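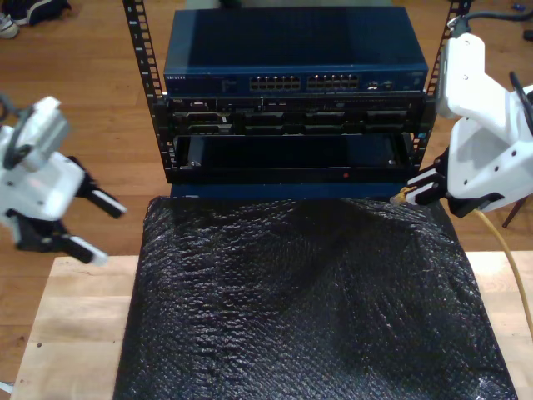 Wednesday 27th May

Up at six to read the rain gauge before the dew burned off. Nothing in it. The water butt behind the shed is down to the second hoop and the one by the back door is lower still, so I have gone over to watering the beans on alternate evenings and leaving the currants to look after themselves.

Most of the day went on the sourdough records. I have kept them since February, one line per bake: flour, water, starter, room temperature at mixing, time to shape, time in the tin. The book was getting hard to read, so I typed the whole lot into a table and sorted it by temperature. Two things show up. The loaves mixed on cold mornings were nearly all shaped too early, going by my own notes on the crumb. And the change of flour at Easter, which I had blamed for a run of flat loaves, fell in the same week that I moved the starter to the larder. The larder is the more likely cause. I have brought the jar back to the shelf over the boiler and will change nothing else for a fortnight.

Today's dough: 400 g strong white, 12 g salt, starter and water as last week. Mixed at 7.40, folded at half-hour intervals until ten, then left. It was slow to start. By one o'clock it had risen to the tape mark on the tub and I shaped it. Baked weight 537 g after cooling, measured on the flat scale. The base was pale again. The oven reads low at the back — I checked it with the hanging thermometer — and the tin ought to go one shelf down and be turned at the halfway point. I forgot to turn it.

Ningsih Govindasamy rang after lunch about the Bolger mill. They will sell wholemeal by the sack to private buyers if it is collected, and she wants to split one. Half a sack is more than I get through before it goes stale, though the chest freezer would take part of it if I cleared the plums. I said yes to the split and asked for the later collection date. She has given up on the long cold proof and says the flavour is no worse. I would like to see her timings before I believe it, as her kitchen is a good deal warmer than mine.

Walked to Flinda in the afternoon to post the seed order and return the library book. The path below the quarry has been cut back and the stile has a new step, set too high. Cuckoo heard from the far side, one call only. The post office had no large envelopes, so the order went in a folded sheet with tape.

Supper was soup and the end of Monday's loaf. Crust soft, crumb still good on the third day, a little sour. Wrote that into the table as well. I had no column for keeping quality and have now added one, which leaves 2 blank cells for each of the earlier bakes, crust and crumb. Some could be filled from memory but I shall leave them blank.

Starter fed at nine. Back door butt to be scrubbed out while it is low. Ask Ningsih what the sack costs.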